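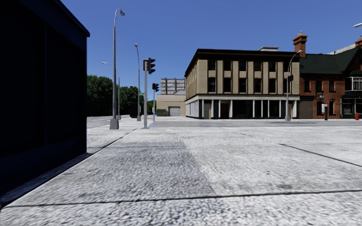 *Corner with the garage door and the red hydrant, from the simulated town I do my test runs in.*

# Workshop tips: testing a pavement robot before it ever meets a kerb

I've been building a little delivery trundler called Jadesis in my workshop for longer than I'd like to admit, and most of what I know about testing it I learned by doing it badly first. So these are my tips, in no order, for anyone else with a wheeled thing on the bench and a simulator on the computer. (I use one called Zevik. Most of this should carry over to whatever you've got.)

**Pick a dull route first.** My first one crossed a junction and I spent all of November trying to work out which of five problems I was looking at. Now every change gets a straight bit of pavement before it's allowed anywhere near a corner.

**Change one thing, then run it 100 times.** I used to do 8 runs and get very excited. Eight is nothing! I had a steering tweak that looked marvellous over 8 runs and was plainly worse over 100. These days a small change gets 100 runs, and anything I'm thinking of putting on the real machine gets 1,000, left going overnight with the workshop heater off and a note on the keyboard so I don't shut the lid.

**Shuffle the start.** Same route, but nudge the starting spot and the heading a bit each time. If you always begin from the same place you're only teaching it that place.

**Write down your guess before you look.** Pencil and the back of an envelope will do. I'm wrong about half the time and it's very good for me.

**Save the seed.** Whatever number your simulator uses to shuffle things, keep it in the log with the result. Otherwise the one odd run you want to see again is gone for good, and you'll be muttering about it over the washing-up.

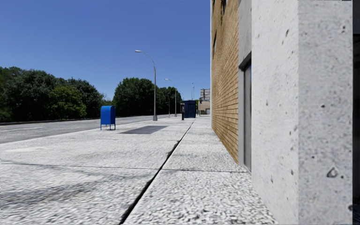

*The straight route: mailbox on the left, brick wall on the right, booth at the far end.*

The straight route is where I found my best result so far, such as it is. Jadesis steers partly by looking for long lines on the ground, and paving joints are long lines. With the old settings it would pick up the joint and follow it like a tram, even when the path I'd asked for was off to one side. I made two versions, one that trusted any strong line and one that only trusted a line with a step in height beside it, like a kerb. Over 300 runs each, the fussy version wandered off far less. I've kept it.

Shadows were the other nuisance, so:

**Move the sun.** Run the same stretch with the light in a few different places. A shadow across the slabs looked like an obstacle to mine until I tried this, and the fix took around 20 minutes once I could see what it was doing.

**Keep a "boring" folder and an "odd" folder.** Odd runs go in one, everything else in the other, and I only watch the odd ones with my tea. Do dip into the boring folder now and then though, as that's where I found it creeping along much too close to a wall and still counting as a pass.

**Don't throw away the failures when you add up.** It's so tempting to say a run "doesn't count" when the wheels got stuck at the start. Decide what counts before you press go and stick to it.

**Then go outside.** I tape a straight line down the yard and run the real one along it at walking pace, with my foot near the off switch. The simulator's paving is kinder than mine, which has moss and a drain cover that tips, so I expect the results to be a bit worse and they always are.

Next job is the corner, and I've already got the pencil and envelope out for that one. My guess is it'll get on fine with the buildings and make a mess of the diagonal joints. If you've a better way of dealing with those, do leave me a note below!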